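À Clikthorpe, la vaisselle consignée promet beaucoup et prouve peu

Avril, 17 h 40
Par Llinos Edwards

La ville de Clikthorpe prolongera jusqu'à l'automne son dispositif de gobelets et de barquettes consignés, lancé l'hiver dernier avec l'entreprise Brito. La mairie parle d'un « succès d'adhésion ». On aimerait la croire sur parole, et il faudra bien, car le bilan distribué à la presse tient sur deux pages, graphique compris, et ne répond à presque aucune des questions posées au moment du lancement.

Le principe est connu. Le client verse une caution chez le traiteur ou au café, repart avec un contenant réutilisable de la gamme Plonex, puis le rend dans n'importe quel commerce partenaire. Le contenant est collecté, lavé et remis en circulation. Trente et un commerces ont signé la charte. La municipalité met en avant ce nombre dans chacune de ses communications, sans préciser combien de signataires proposent réellement la consigne à leurs clients.

La différence n'est pas mince. Dans la rue du port, un matin de semaine, trois enseignes affichaient l'autocollant vert sur la porte. La première n'avait plus de barquettes depuis la fin de la semaine précédente. La deuxième les gardait dans la réserve et ne les sortait que sur demande. À la troisième, un café, la vendeuse a servi d'office un gobelet jetable et s'est excusée de ne pas avoir été formée à la caisse pour enregistrer la caution. Trois adresses ne font pas une enquête, on nous l'a fait remarquer en mairie. C'est exact. Le bilan officiel, lui, n'en a visité aucune.

Un chiffre sans voisin

Le document annonce 689 contenants rendus sur la période. Rendus, donc. Le nombre de contenants sortis n'y figure pas, alors que c'est la seule donnée qui permettrait de calculer un taux de retour. Interrogé, Ieuan Gwilliam, adjoint chargé de la propreté, a expliqué que ces éléments appartenaient au prestataire et qu'ils seraient « consolidés ultérieurement ». Brito a répondu par courriel que la collectivité disposait de toutes les informations prévues par la convention. Nous avons demandé à consulter la convention. Elle doit être mise en ligne, sans calendrier annoncé.

Or tout dépend de ce taux. Une barquette réutilisable demande davantage de matière qu'une barquette jetable, il faut la transporter dans les deux sens et la laver à chaque fois. Elle ne devient intéressante qu'après un certain nombre d'utilisations, et ce nombre varie selon l'épaisseur de l'objet, la distance de collecte et la température de l'eau. Si les clients gardent les boîtes chez eux pour y ranger des restes - et la caution est assez basse pour que l'affaire soit tentante - l'opération revient à distribuer des boîtes en plastique à prix réduit.

Mali Prothero tient une boutique de plats à emporter près de la gare. Elle a signé la charte dès la première réunion et ne le regrette pas tout à fait. « Les habitués jouent le jeu. Ceux qui prennent le train, non, et je les comprends, ils ne vont pas revenir pour une pièce », raconte-t-elle. Elle dit perdre du temps à chaque retour, parce que les barquettes arrivent souvent sales et qu'elle refuse de les empiler telles quelles à côté de sa cuisine. Elle les rince donc elle-même, le soir, avant le passage de la camionnette. Cette eau-là, ce savon-là et cette demi-heure-là n'apparaissent dans aucun tableau.

Le précédent de Prirnport

La commune voisine de Prirnport avait tenté une formule semblable, avec un autre prestataire. L'expérience s'était arrêtée au bout de sept mois, officiellement pour être « repensée ». Rhodri Gwynne, qui siégeait alors au conseil municipal et s'en est retiré depuis, garde un souvenir assez sec de l'épisode. « On nous présentait des courbes qui montaient. Elles montaient parce qu'on additionnait les mois. Quand j'ai demandé la courbe mois par mois, la réunion a pris fin assez vite. »

Le graphique de Clikthorpe est lui aussi cumulatif. La ligne grimpe avec régularité de gauche à droite, comme le ferait n'importe quelle addition. En mesurant les écarts à la règle sur la version imprimée, on devine que le dernier mois a été plus faible que le deuxième. La mairie évoque la pluie et les congés scolaires. L'explication se défend. Elle se défendrait mieux avec les données.

Reste la question de l'argent. La subvention versée à Brito couvre la fourniture, la collecte et le lavage, dans un forfait unique que personne n'a voulu détailler. L'adjoint assure que le coût par habitant est « très modeste », formule qui vaut pour à peu près toutes les dépenses dès lors qu'on les divise par le nombre d'habitants. Ramenée au contenant effectivement rendu, la somme serait sans doute moins flatteuse, mais il faudrait la connaître.

Les défenseurs du projet ont pourtant des arguments, et il serait injuste de les écarter. Angharad Ruddock, qui enseigne la gestion des déchets et a suivi le lancement à titre personnel, rappelle que les habitudes changent lentement et qu'un hiver est une période ingrate pour juger la vente à emporter. « Les premiers mois servent à apprendre. Il faut accepter que ce soit bancal », dit-elle. Elle observe que les corbeilles de la promenade débordaient chaque été et que le jetable a lui aussi un coût, payé par tous et rarement affiché. Sur ce point, difficile de lui donner tort. Elle convient aussi qu'elle aurait préféré un relevé de ces corbeilles avant et après, et que le « avant » est désormais hors de portée.

La question du lavage

C'est la partie du dispositif dont on parle le moins. Le bilan lui accorde une phrase, où il est question d'un « processus maîtrisé ». Les gobelets supportent bien la machine, les barquettes un peu moins, et les couvercles pas très bien, selon plusieurs commerçants qui disent en avoir reçu de voilés. Les sauces à la tomate laissent une teinte orangée que certains clients prennent pour de la saleté. Il faut alors reprendre à la main, dans un bac, avec une brosse ou une éponge, ou bien retirer le contenant du circuit. Combien sont retirés ? Brito parle d'une part « résiduelle ».

Les commerçants, eux, ont reçu une fiche de consignes : vider les restes, rincer à l'eau froide, ne pas emboîter les contenants humides, stocker à l'écart des denrées. Rien d'extravagant pour un restaurant équipé. Pour un café de quelques mètres carrés avec un seul évier, c'est une autre affaire, et deux d'entre eux ont demandé à ne plus servir de point de retour tout en restant dans la liste des partenaires. La mairie a accepté. Ils comptent donc toujours parmi les trente et un.
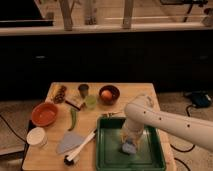
Ce qui est prévu ensuite

La prolongation doit s'accompagner d'une hausse de la caution et de l'installation d'une borne de retour près de la gare, réclamée par les commerçants du quartier depuis le début. Ieuan Gwilliam promet aussi un bilan plus complet, avec les contenants sortis, les contenants rendus et ceux mis au rebut. Il n'a pas souhaité s'engager sur un taux de retour en dessous duquel la ville renoncerait. Un tel seuil, dit-il, « enverrait un mauvais signal ».

Mali Prothero continuera au moins jusqu'à l'été. Elle a demandé par écrit si le rinçage du soir pouvait être pris en charge par le prestataire, comme elle pensait l'avoir compris à la première réunion. La réponse de Brito ne lui était pas parvenue à l'heure où nous écrivions ces lignes.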